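Unit 10: Sorting and Storing Small Play Materials
Course handout, Certificate in Early Childhood Support
Grandiswood Centre for Community Learning

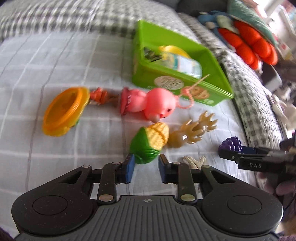

Si-eun Cho has argued that a toy box should never be sorted by an adult alone, and that the child's own groupings, however odd, ought to be written down before anything is moved. This unit takes that position as its starting point and considers how far it can be followed in a shared playroom, where several children use the same materials and the room must be cleared before the evening program.

10.1 Terms used in this unit

A small play material is any loose item that a child can lift with one hand and that has no fixed place in a larger set. Toy vegetables, plastic animals, beads on a string, lids and bowls all fall within the term. Puzzle pieces and construction blocks do not, and are treated in Unit 12.

A mixed lot is a collection of small play materials that has built up over time from different sources. Most home toy boxes hold a mixed lot. A corn cob from a kitchen set may be lying beside a pink bird and a starfish, and the child may see no difficulty in this whatever.

A found container is a box, tub or basket first intended for another purpose, or chosen for its colour or its printed front. Found containers are acceptable in this course provided they are clean, open easily and have no sharp rim.

10.2 Methods of grouping

Students should be able to describe and carry out the following methods.

By kind. Food is placed with food, and animals with animals. The method is familiar to parents and quick to teach. It is less satisfactory with items that resist naming. A translucent piece with branching ends may be taken for a root by one child and a small figure by another, and the student should record both answers.

By colour. Green items go together, as do pink and orange. Two-coloured items, such as yellow corn with green husk leaves, require a decision, and the discussion that follows is often the most useful part of the session. Translucent items may look quite different once they are placed against a bright box.

By use in play. Items are grouped according to the games in which they appear. This is the method closest to Cho's position. It takes longer and depends on patient observation.

By size. Recommended only as a safety check. Any item small enough to present a choking hazard is removed from a lot used by children under three — including beads on a worn string.

10.3 Procedure for the practical session

Students work in pairs. One person handles the materials and the other keeps the record.

Spread the lot on a soft, plain surface so that small pieces do not roll.
Leave the box open within reach. Do not empty it completely at the outset.
Invite the child to choose the first item and say where it belongs.
Record the child's words exactly, without correction.
Lay long or stringed items out straight before storing them.
Check the bottom corners of the container, where dark items are easily missed.
Return the lot to the box in the groups agreed upon.

Allow 21 minutes for the session and a further 10 for writing up. Salvador Fonseca and Da-eun Ahn will supervise in Room 2.

10.4 Assessment

Each pair submits one written record, including at least one item whose grouping was disputed and the reasons given on each side. Records are to be left in tray 631 outside the program office. Questions about the written component should be directed to Kátia Nogueira.

Handout revised June 2023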